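The mudroom bench is done! Well, done enough to sit on, and I have been sitting on it every chance I get, mostly to pull my boots off and admire the wall behind it.

If you've been reading since we moved into the house on Clistside, you know that back hall has been my sore spot. It had one bent hook, a strip of carpet that smelled like the previous owner's dog, and a light switch in the most ridiculous spot behind the door. We priced out a built-in bench from a local shop and the quote came back at 2,000 dollars, which made me laugh out loud in the parking lot. So I built it myself out of two old kitchen wall cabinets laid on their backs, and my grand total was 665 dollars, including the new floor. I am so pleased with that number! 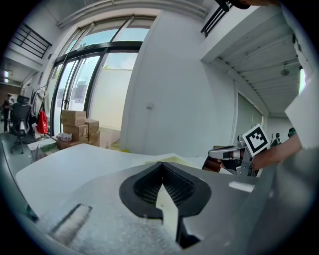 Paint took me longer than all the building put together. I had my heart set on a deep green, then I brought home sample pots and hated every one of them once they were up on the wall (the hall gets no sun at all after noon, and they all turned to pond). So I went lighter, and then lighter again, and ended up with a warm off-white from Dandard that they call Ignacio. It's a hard one to describe. The closest thing I have is that pale cream pointed tip with the darker gray falling off to its right, because my wall does the very same thing in the evening, creamy where the light hits and gray around the corner. I love it. Two coats covered everything, even the spot where the bent hook used to be.

Now for the part I'd do differently. I screwed the cabinets to each other before I checked the floor, and the floor drops toward the back door. Not a lot, but enough that a marble would make the trip. I had to take it all apart, shim the low end, and start over. Check your floor first! Then check it again from the other direction, which I also didn't do.

The seat is a single pine board from the lumberyard, sanded until my arms gave up and finished with Hivus hard oil. You wipe it on with an old T-shirt, wait, wipe it off, and the grain just comes alive. It does smell for a good while, so open a window. I did mine in November with the back door propped open and a winter coat on, and I'd still do it again – the feel of that wood is worth a cold afternoon.
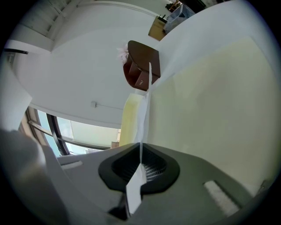 Dark brown wooden corner shelf, with a strip of white paper running up toward it.

For hooks I went with plain black iron ones, mounted on a board instead of straight into the wall. That way the board goes into the studs and the hooks can go wherever I want them. I put a second row down low for the kids' backpacks, and so far the backpacks are still on the floor, but the hooks look terrific.

Still on my list: a cushion (I have the foam, I just can't pick a fabric), baseboard along the short wall, and moving that silly light switch, which is a job for an electrician and not for me. I'm also going back and forth on beadboard above the hooks. Part of me thinks it would be gorgeous and part of me never wants to fill another nail hole. If you have it in your own back hall, tell me how it holds up to wet coats, would you?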